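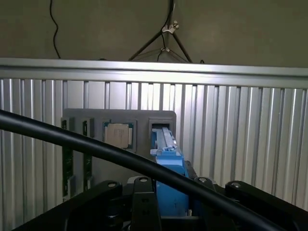

Season pass bought on one console, will the cars carry over to the other?

Hello all, I'm hoping somebody can help me before I spend money twice. I've been playing Cukent on the family console in the front room for ages now (mostly the rally bits, I'm hopeless on the circuits) and back in November I treated myself to the season pass. It's been lovely, I've had all the cars as they came out and I've got quite attached to the little Orau hatchback, which handles like a shopping trolley but I won't hear a word against it.

We now have a second console upstairs, same make, and I've put the game on it from the same disc. My save came across fine and my 3,530 credits are there, but every single car from the pass shows a padlock and a button asking me to buy it. The tracks are odd as well. Villanueva is there and I can race on it, but Pillidthorpe is greyed out, and that's the one I wanted!

I did wonder whether it's because I was signed in under my son's profile when I bought the pass. I honestly can't remember which of us was logged in. Do I have to pay again, or is there a setting I've missed? Sorry for the long post, and thank you for reading this far.

Posted by slowlanesally, July 23, 2025

mudflaps_and_tea
Hello and welcome! Please don't buy it again, I did precisely that with an older game and it was a right old job getting the money back.

The pass belongs to the profile that paid for it, and the console it was bought on shares it with everybody else in the house. So downstairs you could all use the cars whoever bought them, and upstairs only the buyer can. Your save moves with you, but your son's purchases don't.

First, find out who bought it. Go to the shop on the console, open the order history for your profile and look back to November. If it isn't there, sign in as your son and look again. The receipt email will tell you too, if you still have it.

If it was you, go to the game's page in your library, open the list of add-ons and download anything without a tick beside it. The car pack was 20 GB when I did mine, so set it going and have your tea. If it was your son, he'll need to be signed in upstairs while you play. You can both be signed in together, you just pick your own profile when the game starts, and the padlocks should go once he's on.

Villanueva came with the main game, so that would explain why you've got that one. Pillidthorpe is part of the pass. It's well worth the bother, especially the wet version with the long downhill through the village.

gravelbin
try turning it off and on again, worked for me

Handbrake Harriet
Just to add to what mudflaps said, check the game is fully updated upstairs before you do anything else. A disc install is the old version, and mine kept the padlocks on until the update had finished, even though the pass was mine and on the right profile. It's on the title screen, bottom corner, if you want to compare the two consoles.

And I'm with you on the Orau. I've got the yellow one and I've put it in every ditch on the map.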